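Folell Adds Grass-Fed Butter and Plain Yogurt From Pasture Dairies to Its Store Line

MAKSYMIV – Folell, the regional grocery chain, will begin selling grass-fed butter and plain whole-milk yogurt under its own store label in September. Both products will be made with milk from pasture dairies that sell through the Jumen cooperative.

The new items will be stocked in the dairy case next to Folell's regular store-brand butter and yogurt, which will stay on the shelf at their current prices. The butter will be sold in 250-gram blocks, salted and unsalted. The yogurt will come in a small tub and a family tub, with no added sugar or flavoring.

Shoppers have asked for grass-fed dairy at the customer service desk and on comment cards for several years. Until now, Folell stores carried it only from outside brands, and only at larger locations. Selling it under the store label lets the company buy directly from the cooperative and keep the price closer to that of ordinary butter. Grass-fed butter will still cost more. Cows on pasture usually give less milk than cows on a grain-heavy diet, and the farms need more land for each animal. 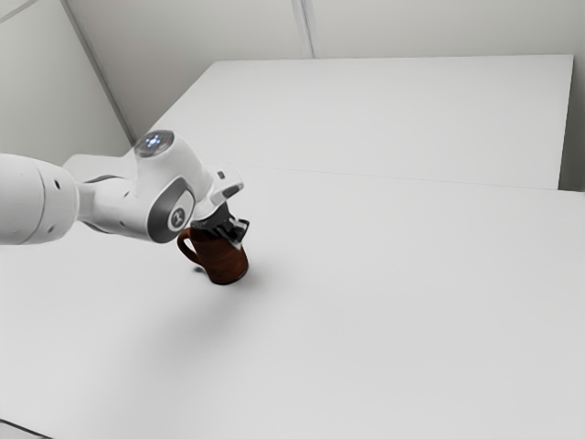
Computer rendering of a white robotic arm at a white table.

Under the agreement with Jumen, cows must graze through the whole growing season and eat hay or other stored forage in winter. Grain is not allowed. The rules are written out on the Folell website, along with a list of the farms taking part. The agreement runs for two years and can be renewed.

The label will say "grass-fed" and will not say "organic." The two words cover different things. Organic rules deal with how feed is grown and which treatments can be used on the animals, while a grass-fed claim is about what the cows eat. Some of the Jumen farms hold organic certification and some do not, and their milk is pooled before processing.

Customers may notice that the butter changes a little over the year. It tends to be a deeper yellow when cows are on fresh grass and paler in winter. Folell will not add coloring to even it out.

Milk will be collected by Omex, the refrigerated trucking company that already serves the cooperative, and taken to the Jumen creamery outside Maksymiv. Butter and yogurt will be made there and shipped to Folell warehouses.

Samples will be offered in all stores during the first two weeks of sales – butter on plain bread, yogurt in small cups. A recipe card for brown butter noodles will be available at the sample table while supplies last.

Folell is a grocery chain based in Maksymiv. Jumen is a dairy cooperative owned by its member farms.

Shares: 2

Related releases
Folell Changes Date Labels on Store-Brand Milk
Jumen Creamery to Offer Cultured Buttermilk
Bulk Beans and Grains Return to Folell Stores
Folell Extends Deli Counter Hours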